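**Soft-touch lamination** is a print finish in which a thin matt film with a velvety surface is bonded to paper or board. It is sold mainly for business cards, brochure covers and cosmetics boxes. Printers describe it as a mark of quality, though the claim rests largely on habit and on the price charged for it.

## Process

The film is applied under heat and pressure after printing, usually on sheets of 300 gsm or heavier. Lighter stock tends to curl. A coating applied as a liquid can give a similar feel at lower cost, and the two are often sold under one name, to the confusion of buyers.

## Claims and evidence

Trade literature holds that people keep a soft-touch card longer than a plain one. The source most often given is a survey by the Asley print works, which put questions to 1,287 trade fair visitors. It asked which card they liked best, and did not follow up what became of any of them. Sveva Grasso, writing in the trade newsletter *Fundo*, pointed out that the soft-touch sample was also the thickest, so weight and texture could not be told apart.

Raffaele Carbone, a finisher at Bianchini, defended the survey as a fair guide to first impressions. He has not published figures of his own.

## Durability

Early films marked easily, and dark solid colours showed fingerprints and rub lines. Silto, a film maker, introduced a scuff-resistant grade said to stay clean for 12 months in normal handling. "Normal handling" is not defined in its data sheet. 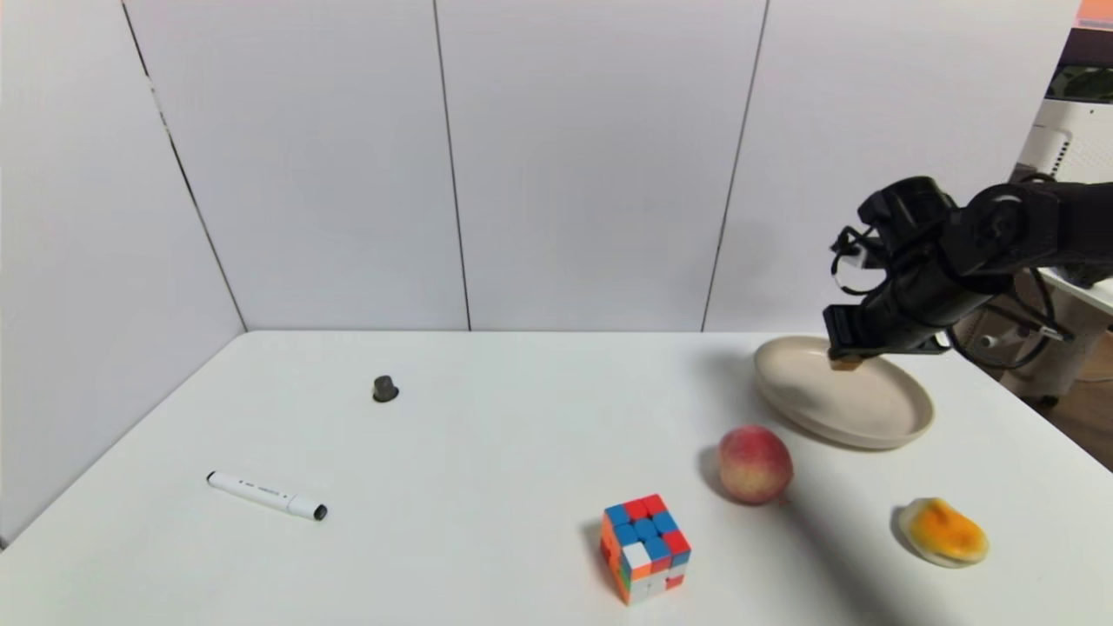

Foil blocking and spot varnish can be laid over the film, but adhesion varies between makes and a test sheet is generally advised. Folded work may crack along the crease unless it is scored first.

## Recycling

Makers often call laminated board recyclable. Many mills can separate the film from the fibre, but whether a given collection scheme accepts it is a local matter, and the label on the pack seldom says so.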